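Manuals > Flustley Hand Gripper > Section 6: Faults and Safety

Contents Setup Calibration Faults Parts Contact

6. When the grip slips or will not let go
By Nisreen Boutros, revised October 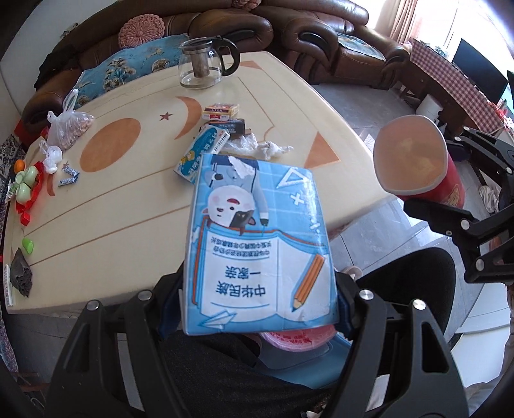 Grestura's support desk replied to the first draft of this section that slipping is nearly always operator error and that a firmer squeeze will cure it. I left the firmer squeeze out. It was tried at Lillside on the worst of our slipping units, and what it produced was a cracked linkage and a gripper that still dropped glossy covers.

The fault goes like this. The fingers close, the status light says the hold is good, and the object slides down between the pads a moment later. The light reports finger position only. It knows nothing about friction, whatever the sales sheet suggests, so do not use it to decide whether a hold is safe.

Before you start

CAUTION: Switch off the recorder and open the fingers fully before touching the linkage. The pivots can pinch hard enough to break skin.

CAUTION: Do not test with glass, a full teapot, or anything you would mind picking up in pieces. Use a closed box.

6.1 Checking for slip

1. Wipe both pads with a dry, lint-free cloth. The quick-start card recommends alcohol. We stopped using it after the pads went shiny.

2. Press each pad with your thumb. If one rocks on its mount, go to 6.2.

3. Grip a closed box by its two edges, with both pads flat against it. Hold it low over the table.

4. Turn the box upside down and wait. Any creep counts as a fail, even if the light stays green.

5. Repeat with the second gripper if you work with a pair. Do not assume that they match - ours never have.

Note: The pads are rated for 700 grams. I would treat that as a figure for a matte object in a clean room. Thick, slick books should be held with two grippers or left alone.

6.2 Refitting a loose pad

1. Remove the pad screw and look at the mount. Replace the mount if there is a crack of any length.

2. Seat the pad square to the finger and tighten the screw until it stops. Do not add glue.

3. Run the check in 6.1 again from step 3.

6.3 Fingers will not open

1. Let go of the trigger. Do not pull on the object.

2. Support the object from underneath with your free hand.

3. Press the release tab at the base of the linkage. If it does not move, remove the trigger cable at the handle end.

4. Tag the gripper and take it out of use.

Note: Firmware 2 is said to fix the stuck-closed fault. The Geagea log shows 1,664 grips on the new version and two lockups, both with the left finger. That may be an improvement, but the old version was never logged, so there is nothing to compare it with. Keep the release tab clear of tape and cable ties whichever version you run.

Send tagged units back with the pads still fitted. Grestura will ask for them.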